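Manutenção do caminho asfaltado – secção 2: limpeza e bermas

Percurso Nisbet, troço da curva. Ler antes de sair com a ferramenta.

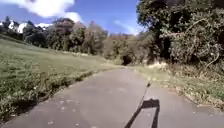
De quanto em quanto tempo se limpa o caminho?
Uma vez por semana de janeiro em diante, e sempre depois de vento forte.

Material: vassoura larga, ancinho, tesoura de relva Stika, 2 sacos, luvas. Fita métrica também.

1. Começar no lado do portão, sempre. Andar até à curva sem varrer, só a ver.
2. Varrer folhas e detritos para fora do asfalto. Do meio para as bermas, nunca ao contrario.
3. Aparar a relva que avança sobre a borda. Deixar 6 cm de altura, não rapar.
4. Ervas junto à margem: arrancar com raiz, à mão. As secas saem fácil, vão para o saco.
5. Ver fendas. Marcar com giz, anotar o metro na folha Trendari.
6. Repetir do outro lado. Mesma ordem.

Nota: o troço tem 1.238 m. Se não der para tudo numa manhã, parar no marco 47 e escrever isso na folha.

Nota: a berma não precisa de ficar direita. Bordo irregular é normal, não cortar o asfalto para acertar.

CUIDADO: não usar herbicida junto ao campo. Nem "só um bocadinho".

CUIDADO: folhas molhadas escorregam. Calçado com sola de borracha, e devagar na curva.

7. No fim, sacos para o contentor Hondlow, ferramenta limpa e pendurada. Folha assinada no mesmo dia.

Fendas com mais de um dedo de largura: nao tapar, avisar Védís Laxdal.

Revisto em 3 de janeiro de 2024. A secção 3 trata das valetas.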